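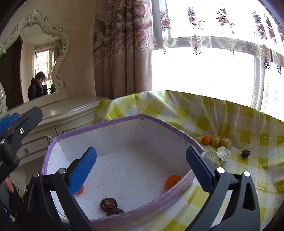

Mandarinen und Walnüsse im weißen Karton

Rückprallnetz Grendedis im Test: viel Rahmen, wenig Rückprall

5. Juli 2018

Der Hersteller Gastis verspricht für sein Rückprallnetz Grendedis »Training wie mit einem echten Mitspieler«. Bei solchen Sätzen werde ich misstrauisch. Ein Mitspieler hält auch mal den Mund und spielt den Ball dorthin zurück, wo ich stehe. Das Netz kann nur eines davon.

Bestellt habe ich im Februar, zum vollen Preis von 200 Euro. Aufgebaut wurde es erst in der Halle, später bei uns im Garten, benutzt haben wir es für Handball, hauptsächlich Passen und Fangen in der D-Jugend und ein bisschen Torwarttraining.

Der Aufbau dauert laut Anleitung zwei Minuten. Wer das gestoppt hat, wüsste ich gern. Die Rohre lassen sich zwar ohne Werkzeug stecken, aber das Netz muss mit Gummischlaufen eingehängt werden, und die letzten gehen nur mit Gewalt über die Haken. Beim ersten Mal habe ich fast eine halbe Stunde gebraucht, inzwischen geht es schneller. Allein macht es trotzdem keinen Spaß.

Zum Rückprall. Trifft man die Mitte, kommt der Ball sauber zurück, bei mittlerem Tempo auch in brauchbarer Höhe. Zum Rand hin wird es Lotterie. Mal fällt der Ball tot vor den Rahmen, mal springt er quer weg und man läuft ihm hinterher. Für Kinder, die noch nicht genau werfen, ist das ziemlich frustrierend, und gerade für die wird das Ding ja beworben. Der Neigungswinkel ist verstellbar, allerdings nur in groben Stufen. Die steilste haben wir nie gebraucht, zwischen den beiden flachen fehlt mir eine.

Standfestigkeit: in der Halle mäßig. Die Gummifüße rutschen auf dem Parkett schon bei kräftigen Schlagwürfen nach hinten. Auf Rasen halten die beiliegenden Heringe besser als erwartet — das muss man Gastis lassen. Auch die Lackierung sieht noch ordentlich aus. Zwei Schlaufen sind ausgeleiert, Ersatz gibt es nur im kompletten Set mit Netz.

Zum Vergleich stand bei uns noch ein älteres Modell von Bellini. Kleiner, hässlicher, nicht verstellbar, aber der Ball kommt auch vom Rand halbwegs berechenbar zurück. Das Netz von Emness, das in den Foren oft empfohlen wird, habe ich nicht selbst probiert und sage deshalb nichts dazu.

Schlecht ist das Grendedis nicht. Wer einen Garten hat und schon ordentlich trifft, wird es benutzen. Für Hallentraining mit Anfängern würde ich es nicht noch einmal kaufen — jedenfalls nicht zu diesem Preis. Eine glatte Wand kostet nichts und rutscht nicht weg.

Wertung: 2 von 5 Punkten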